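Home | Papers | Workshops | Archive | Contact
Posted in July, by the Brellunis study group, Flitenville
12 comments | 31 shares

4. Chores at the table: what was tried and what can be said

4.1 Choice of tasks

In the earlier sections we compared claims about household machines. In this section we report on our own tasks, which are small and boring by intention. We selected four chores that every person in our building can do without thinking: folding a hand towel, closing a zip bag, sorting screws into a tray, and wiping a table edge. Two of them belong to the home and two are closer to the shop floor, although the border is not sharp. A person who repairs chairs also wipes the table.

For each chore we collected demonstrations made by hand with a pair of gripper tools. The demonstrator holds one tool in each hand and does the chore with the jaws only; the fingers may not touch the object. We planned 400 demonstrations for the towel and 400 for the screws. For the zip bag we stopped at 300, as the bags began to tear and we had no more of the same kind. The total number kept after checking, over all four chores, is 854.
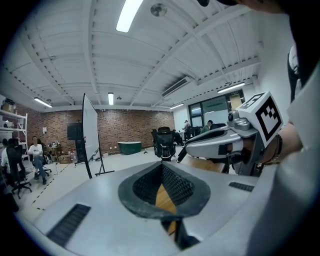 Figure 3. Hand-held grippers over the work table, demonstration setting of Section 4.

Fakir objected at this point in the review that a demonstration by a person proves only that the jaws are able to do the chore, and that it says little about whether a machine will do it. We accept the objection in part. If a person holding the jaws cannot close the bag, then no control program will close it with the same jaws, and this is useful to know before money is spent on an arm. But the other direction does not follow. A person corrects the grip many times in one second, and also knows what a zip is for.

4.2 Results by chore

Sorting of screws was the most regular chore. The demonstrators learned it in one morning, and the program trained on their motions, which we call Huvby, placed most screws in the correct part of the tray. It failed mostly on screws lying with the head down. The towel was worse. Huvby was able to make the first fold from almost any start, but the second fold depended on how well the first one was done, and small errors were added together. The zip bag we consider not solved. Huvby found the zip and pressed it, and then it lost the line after a short distance.

Wiping gave us a surprise. We expected it to be the easiest, and for a person it is. For the program it was difficult to know when the work is finished, for a clean table and an almost clean table look very similar from close distance. In the end we gave it a fixed number of strokes. This is a solution which a shop may accept and a family will probably not.
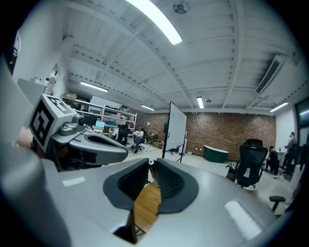 Figure 4. The same room, with the finger pads of one gripper near the viewer.

Transfer to other rooms is the question we are asked most often, and our answer is limited. All demonstrations were made in one room, with its particular light and its particular furniture. A wide view takes in far more than the chore: in Figure 4 only a narrow strip of the wooden surface can be seen between the two finger pads, while the brick wall, the whiteboard and the people at the desks take a much larger part. A program which learns from such views can attach itself to the wall as easily as to the towel. When we repeated the towel test in a kitchen with white tiles, the first fold became noticeably less reliable. We did not repeat the screws there.

4.3 Limits

The chores were done slowly. We did not pay attention to speed, and a shop owner who reads this section should not compute any savings from it. We also used only one kind of towel, thin and dry, and all screws were of the same length. Thick towels were tried on one afternoon and then left out, as the jaws could not hold two layers together. Our present opinion is that sorting is close to practical use on a fixed bench, and that folding in an ordinary home is still far. The failed trials are listed by chore in Appendix B.

Previous section | Next section | Back to top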